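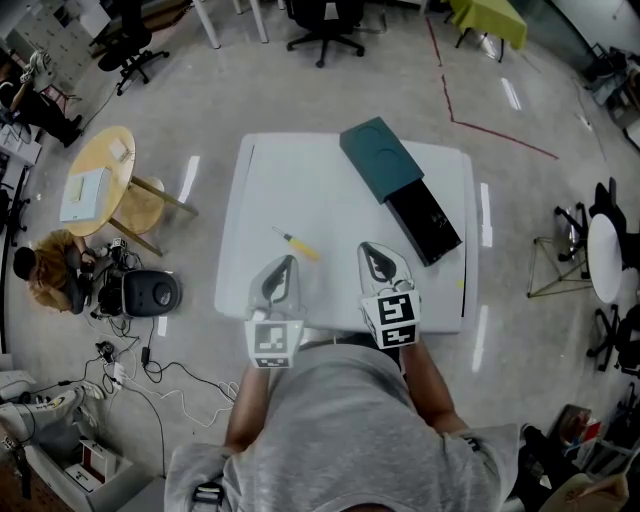 *The white bench at Skustano, with the yellow-handled screwdriver out.*

I'd been trying to get to the Skustano open day for ages, and on 3rd July I finally made it - an easy tram ride, then a short walk past the old cannery to the side door. Skustano is a shared workshop where people bring flat packs, dead lamps and wobbly chairs and learn to deal with them on the spot. I loved it from the minute I got in!

Orest Tkachuk took our group through. He began in the tool library, which has 408 items on the books, and he seemed to have a story for most of them (the Riltell torque wrench got a very long one). Borrowing is 18 dollars a month, or free if you put in a shift at the desk.

Then came the part I'd come for, the assembly room. The big white table with its rounded corners is a beauty, smooth and bright and wide enough for a long box to lie diagonally across one end of it. The little round table beside it won me over even more. It's pale wood on slender legs, the sort of thing my aunt kept the phone on, and it had become a parking spot for a flat blue thing and some other bits. I want one for the hallway.

People work wherever there's space, floor included, and I liked how relaxed that felt. The floor itself is a glossy grey and I was told it gets redone every April.

I had a good yarn with Florêncio Baptista over at the Ganduvby corner, where they rebuild kitchen chairs. He's put 176 of them back into use and keeps a notebook with the colour of every one. His advice on stripped screws was to go slowly, lean in hard and choose the right tip before you start. I've been doing it wrong for years.

Lunch was from Phùng across the road - get the lemongrass tofu roll, and get there before noon. The next open day hasn't been announced yet, but there's a sign-up sheet by the side door and I put my name down for the chair class.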